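The Flerari Plitenico, eight months on
By Arlo Begay
17 Oct 2026
14 comments | 7 shares

I bought the Flerari Plitenico in February, after the coffee place on my corner in Plelville raised the price of a cappuccino for the second time in one winter. It's a home espresso machine with a built-in grinder, it cost me $477, and I told everyone who would listen that it would pay for itself. I have stopped telling them that.

Setup

The manual runs to four languages and the English one reads like the third choice. Fill the tank, run two tanks of plain water through, then "introduce beans with confidence." I introduced them. The first shot came out the color of weak tea and took no time at all. The second didn't come out. By the end of that weekend I had gone through most of a bag of Chaturvedi dark roast and couldn't feel my eyebrows.

What you want is a grind setting of 7 on the dial, which goes up to 14. Everything past 9 is for people who enjoy gravel. I'd start at 7, go down a notch if the shot runs fast, and leave it alone once it tastes right. Switching beans means starting over, so I have become very loyal to one bag.

The coffee

Good. Better than I expected at this price, and on a calm morning better than the corner place, where the espresso has always leaned toward burnt toast. There's a proper thick top on it and some sweetness underneath. Medium roasts do best. Light roasts come out sour whatever I try, and my brother-in-law, who only drinks light roasts, has been gracious about it in a way I find hard to forgive.

It takes four minutes to heat up. The light goes green at two, which is optimism. Pull a shot then and you get something lukewarm and a bit thin.

Milk

The steam wand has one speed, and that speed is startled horse. It makes big bubbles if you hold the tip too high and screams if you hold it too low. After a month I could get a smooth flat-white sort of texture maybe three times out of five. Wipe it right away or you'll be chipping at it later with a butter knife.

Noise and mess

The grinder is loud. We moved the machine from the kitchen, which shares a wall with the bedroom, out to the old sideboard in the dining room, and household relations improved. Grounds do get everywhere – the chute throws a fine brown dust to the left, always the left – so keep a dry brush handy, and put a tray under the whole thing if you care about your furniture. I went without one until May and I regret it.
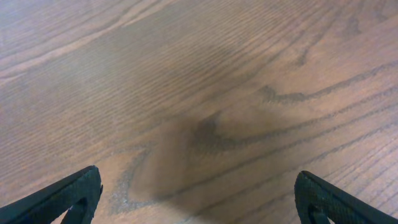 Cleaning

Flerari wants you to descale every two months. The machine reminds you with an orange light that can't be dismissed, negotiated with or covered by tape (it shines through). The job takes most of an hour and smells like a swimming pool. The drip tray is shallow and fills up faster than you'd think, and the float that's supposed to warn you pops up just after you needed it.

Would I buy it again?

Probably, on sale. It makes a good cup and nothing has broken, apart from the little plastic scoop, which I stepped on. If you drink one coffee a day and like your mornings quiet, get a stovetop pot and spend the rest on beans. I still go to the corner place on Fridays. They have the almond thing.

Contact | © 2026 Arlo Begay | Back to top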